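Mystery shoppers wanted: we don't take store labels on faith

2023-10-09
By Inna Tkachuk

Print this page
E-mail this page

Gosar is looking for 40 people to buy ordinary things and tell us, in writing, whether they got what was advertised. We work on consumer fraud and false pricing claims, mostly for lawyers suing on behalf of customers. You've probably seen "up to 72% off" signs. Up to from what? Sellers rarely like that question, and we ask it for a living.

You'd make 8 purchases between now and the end of January, in stores and online, from a list we send you. Keep every receipt. Write down the price on the shelf, the price at the register, and anything a clerk promised you.
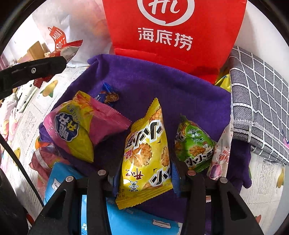

We repay the cost of each purchase once your report is in. We won't tell you this is easy money, and you should be wary of anyone who does. The fee is $1000 for the full set, paid by check after the last report. Miss a report and you get a smaller share.

You must be 18 or older and willing to sign a sworn statement. Some of you may be called to testify, and the other side's lawyer will try to make you look careless. If you guess at details, please don't apply. Current or former employees of Trevura or Brokedeo can't take part, and neither can their relatives.

We will never ask you for a deposit, a gift card number or your bank password. If someone using our name does, it's a scam.

To apply, send a one-page letter to Inna Tkachuk at the Gosar office, Nazarenko Building. Tell us about a time you read the fine print and what it said. Skip the resume.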